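From: Nuno Arruda
Date: Tuesday, February 18, 2020
Subject: Re: [reelnight] Pladel print / runtime?

> Has anyone seen the Pladel cut all the way thru? The listing says
> 80 minutes but the guy at Britar told me there's a longer one and
> that's what they're sending us. Also is the Teixeira still a maybe
> for the second slot? Need to get the flyer out.

Saw it in November, at Dokbridge. Long one is real. Two endings, more or less - the first is where the short cut stops, on the ferry, and then you get another stretch with the sister back at the house. Half the room had their coats on already. I liked it, but it's slow and if we start at 8 people are going to miss the last bus.

Teixeira, still a maybe. They want 300 up front and won't budge on it. I offered 205, which is what we paid for the last one, no answer yet. Will try them again tonight.

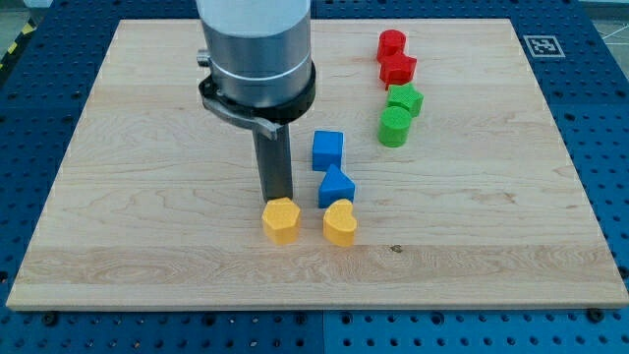 If they say no I'd just run the Pladel alone and start later. Or pair it with a short, theres that one with the lighthouse keeper that Britar said we could have free if we book anything else from them. Subtitles are kind of bad on it but it's only a few lines of talk anyway.

For the flyer - leave the second title off for now, put "plus short". And please spell the director's name right this time, last one had it wrong in 2 places and I heard about it all night.

Can't do setup before 6, stuck at work. Somebody else have the key?

Nuno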